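About Islow

Islow builds and supports small two-arm workcells for shops that assemble, sort or repair things on a bench. We are based in Trestimton, in a former machine shop on the north side of town. We sell one main product, the Mamance bench cell, along with the software and training that go with it.

What we sell

The Mamance is a table with two arms, a rail frame and a controller. Every order begins with a simulated version of the customer's job, built before any metal is cut. The customer gets the simulation files and keeps them, whether or not they go on to buy the cell. 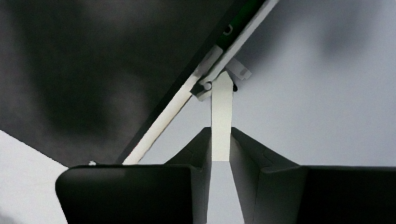

Grippers are the part of the cell customers ask us to change most often. We supply a standard pair of fingers with each arm and will model other shapes on request. The black fingers have slanted inner faces that slope toward each other, with a wide opening between them. We model the finger shape early in a job, so that a customer can ask for a change while it is still only a drawing. A new set of fingers takes 9 working days from approval to shipping.

How a job runs

The customer sends us a part, or drawings of one, and a short written account of how the work is done now. We place the part in the simulated cell and work out where each arm needs to reach. Many jobs involve flat parts with a few screws, and these are usually the quickest to set up. Parts with loose cables take longer, and we say so in the quote.

We run each finished program 300 times in simulation before we send it out. The log goes to the customer with every failed run left in.
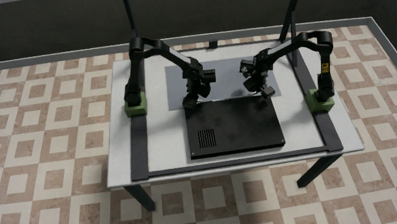
Service and training

Each cell comes with two days of training at the customer's site. Phone support is included for the first 1000 hours of running time. After that, customers can buy a yearly plan or pay by the call. Spare fingers, mounts and cables are kept in stock in Trestimton.

The Hirano software

Hirano is the program used to plan and edit jobs on the Mamance. It runs on an ordinary office computer. Version updates are free for as long as the cell is in use. The current release came out in July and fixes a fault in saving left-arm positions.

Visits

Our demo room is at Unit 1082 and is open by appointment. Please bring a sample part if you have one.

Page last updated August 2, 2021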